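4.3 Surface pattern and perceived clutter

The third part of the study asked whether the pattern of a work surface changes how cluttered a kitchen is judged to be when the number of loose items on it is held constant. Earlier work on domestic clutter has mostly treated the surface as a neutral background and varied only the items. Interviews in the first part of the project (Section 3.1) gave us reason to doubt this. Several householders in Zetovberg described replacing a plain counter with a patterned one and then finding that they put things away less often. The remark came up without prompting and was not tied to the age of the household or the size of the kitchen.

Materials. Surfaces were sorted into three groups before the rating task: plain, finely speckled, and coarsely mottled. Sorting was done independently by two of the authors (Pugh and Landeg), and disagreements were settled by a third (Tymoshchuk). Surfaces with strong directional veining caused most of the disagreements. A streaked surface can look coarse when seen along its length and much finer when seen across it, and the two sorters had at first used different viewing directions. After the rule was fixed to the direction a person would face when standing at the counter, the remaining cases were settled without difficulty. The sorting sheet is given in Appendix B.

Participants. A total of 119 adults completed the rating task. All were recruited through the Prinora household panel and had cooked at home at least twice in the week before the session. People who worked in interior design, real estate or professional kitchens were not invited. Thirteen participants had taken part in the earlier interviews. Their ratings were compared with those of the remaining participants and did not differ on any of the scales, so they were kept in the sample.

Procedure. Each participant rated kitchens on four scales: clutter, cleanliness, ease of finding a named item, and willingness to begin cooking without first tidying. Ratings were made on a seven-point scale with labeled end points. Order was randomized within each participant, with the restriction that no two kitchens from the same surface group appeared in a row. There was no time limit, but participants were asked to give their first impression and could not return to an earlier rating. Trials in which the rating was entered before the kitchen had been fully displayed were removed, which left 1,447 trials for analysis.

Results. Perceived clutter was lower on coarsely mottled surfaces than on plain ones. The finely speckled group fell between the two but was closer to plain. The effect was larger for small, low items than for tall ones. Tall items break the line between the counter and the wall, and participants seem to have noticed them regardless of what lay underneath. Cleanliness ratings followed the same order but with a smaller spread.

Ease of finding a named item showed the reverse pattern. Participants expected to need more time on mottled surfaces, and this held even for items they had rated as uncluttered a few trials earlier. Willingness to begin cooking was related to clutter but not to ease of finding. A person may therefore judge a mottled counter ready for use and still expect to search for a spoon once cooking has started. Morgan (internal report) found a similar split in a small diary study carried out in Cordeiro the previous December, in which entries about misplaced utensils were more common in homes with patterned counters.

Item color had a limited effect. Items with a hue close to one of the surface colors lowered clutter ratings slightly, but only in the coarsely mottled group. Item orientation was not controlled. Items placed parallel to the counter edge may look more deliberate than items placed at an angle, and we would vary this directly in any repetition of the task.

Limits of the surface classes. Pattern scale is not constant over a single surface. Stretching, distance and viewing angle all change it, and a counter that is streaked in one part may be blotchy in another. Figure 2 shows a mottled brown, gray and beige counter together with a plain area for comparison. A single label per kitchen is a simplification, and the Illska coding scheme, which assigns a label to each section of counter, would be a better basis for later work. Nomura has begun to recode the present material in this way. 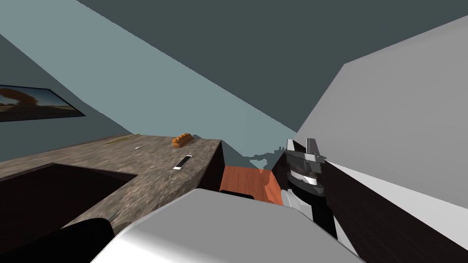
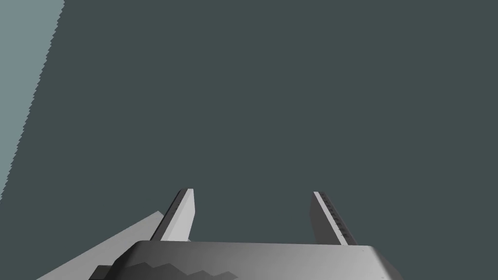
Figure 2. Surface pattern in a rendered interior. First panel: mottled stone counter with small items on it. Second panel: even, dark gray-green surface without texture.

Recoding by section will also allow the corner regions to be analyzed separately. In L-shaped kitchens the inner corner tends to collect items that have no fixed place, and householders in the interviews often left it out when asked to describe how tidy their counter was. Whether pattern reduces perceived clutter in these regions to the same degree as on a straight run of counter cannot be answered from the present ratings, which were given for the kitchen as a whole.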